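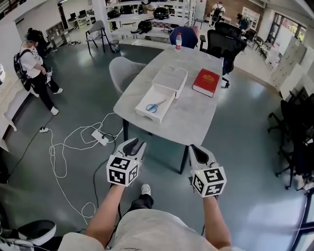
I'd been told to wear shoes I didn't mind standing in all day, which was good advice, and to bring my own lunch, which I ignored and regretted (the only place near the Cumton office that opens before noon sells phone cases).

The reason I was there was a jaw. In March one of the hand-held grippers the team uses to record everyday chores shut on an operator's fingertip and stayed shut. It wasn't a terrible injury, a blood blister and a nail that went purple and later came off, but it stopped work for nine days and changed quite a lot about how the place runs. The woman who leads the recording floor agreed to talk to me about it as long as I left her name out, and the operator's too. "It's a small field," she said. "I don't want anybody getting teased about their thumb at a conference."

We sat at the end of a worktable and she talked with a gripper in her lap the whole time, opening and closing it like somebody clicking a pen.

The chore that day was a boring one. Open a drawer, take out a pair of scissors, put them down, put them back, close the drawer. They'd done it dozens of times. A full set is 53 runs, and the operator was somewhere past the middle of the second set when the left jaw started feeling, in his words, gummy.

"He did what everyone does," she told me. "He let go of the trigger, looked at it, and poked it with his other hand. I would have poked it. I've poked it since!"

What he didn't know was that the return spring on that unit had slipped off its post and was hung up on the edge of the housing. Poking the jaw freed it. It snapped over with his finger in the way, then jammed again in the closed position, and that second part was what scared people. There was no quick way to open it. Somebody ran for a screwdriver and the screwdriver was the wrong size.

I asked how long he was stuck. She made a face.

"The log says 90 seconds. He says ten minutes. I was holding his elbow and I'm with him."

I'd assumed, coming in, that the danger in a place like this would be the robot arms. They do have two, in a locked room down the hall, with a fence and a light and a big red stop button, and she says those have never so much as bruised anyone. The hand-helds don't have a motor in the jaw at all. You squeeze, it closes, you let go and a spring opens it. So they'd never been through the same safety review. The form the company used asked whether the device was powered, and if you checked no, you skipped to the signature.

"I signed that form," she said. "I skipped to the signature. Page four, down at the bottom, I can see it in my sleep."

The spring came from Jutora, a small supplier they'd switched to over the winter, and for about a day everybody was ready to blame the spring. She bought a bag of them and sat up testing them on a rig made from a drill stand. They were fine. They were better than the old ones, if anything, a bit stiffer. The trouble was that the post they hooked onto had been drawn for the softer spring, with hardly any lip on it, and a stiffer spring with a hard squeeze behind it could walk right off the end. It took 900 squeezes to do it on her rig. An operator gets through that many before the week's out.

So whose fault was that? I asked, a little nosily.

"Mine, the drawing's, the form's." She clicked the jaw. "The drawing's old. It goes back to when we were called Plemerden and there were four of us, and I'm pretty sure the lip was whatever looked right on the screen. Then we changed a part and didn't go back and look at what it was hooked to. I've worked on washing machines, I've worked on hospital beds, it's the same mistake every time."

The fix itself took an afternoon. The new post has a proper lip and a little cap that goes over it, and there's now a release screw on the outside of the housing you can turn with a coin. Each operator also has a driver of the right size clipped to the backpack strap. She made me try the release with a quarter, with the jaw clamped on a marker pen, and I got it open on my second go. The first time I turned it the wrong way. She wrote that down, and when I asked why, she said the arrow should be bigger.

The part that took longer was getting people to stop when something felt off. Recording is paced work, and it's hard to put your hand up in the middle of a set when everyone else in the room is humming along. They used to throw away the whole set if it was interrupted, so stopping at run 35 meant losing all of it. She thinks that rule did more harm than the post did. Now a set can be paused and picked up again, and a paused set counts the same on the daily sheet.

"Did pauses go up?" I asked.

"Oh, like crazy. The first week I thought I'd broken the company." Most were for nothing much, a loose strap, a cable underfoot, a sneeze. Two were for jaws that really were going bad, and both of those came off the floor before anybody got near them with a finger.

She's less happy about some other things. The cables on the floor bother her, and she says so every Monday. The wear check is still a person with a flashlight looking at a post, and people with flashlights get bored. She'd like a counter in the handle that locks the jaw open after so many squeezes, and has a quote for one from a shop called Baldursdóttir, but it adds weight and the operators' wrists are already sore by the afternoon. They've gone back and forth on it. When I visited it was still forth.

I did get to talk to the operator for a couple of minutes, while he was refilling his water. He's still recording. He showed me the nail, which has grown back with a ridge in it, and said the strangest bit was watching the recording afterward. The unit had kept going the whole time, so there's a perfectly good file of his own finger being pinched, with everyone's voices on it.

"You can hear me being really polite," he said. "I keep saying excuse me."

They kept the file, with his permission, and it gets shown to new people on their first morning. I asked if I could see it and she said sure, then played it for me on her laptop with the sound off. I watched most of it through my hands. Afterward she put a gripper in front of me and asked where I'd put my fingers if it stuck, and I pointed at the jaw, right where he had. She turned it around and showed me the screw again.

Posted 2025-01-05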